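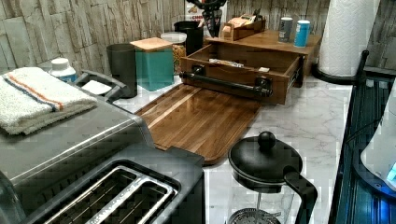
September, 4:30 pm

Reran held-out kitchen set thru the Stinemau policy, counter + drawer tasks only. 1,286 training clips, no new ones from Brenton yet.

Drawer open: fine. Still goes for the pipe handle from above, grips near one end. Drawer close: worse than last run, stops short. Think the stop check fires too early, threshold was 8, trying 2 tonight.

French press is the real problem. Depth on the glass carafe is junk, so the grasp point lands on whatever is behind it. Lid knob ok. Masking glass the way Pons did costs over 380 ms a step, too slow for the arm loop.

Towel on the toaster gets labeled as part of the toaster. Relabel befroe next train.

To do: push config to Wivix, rerun close only, same seeds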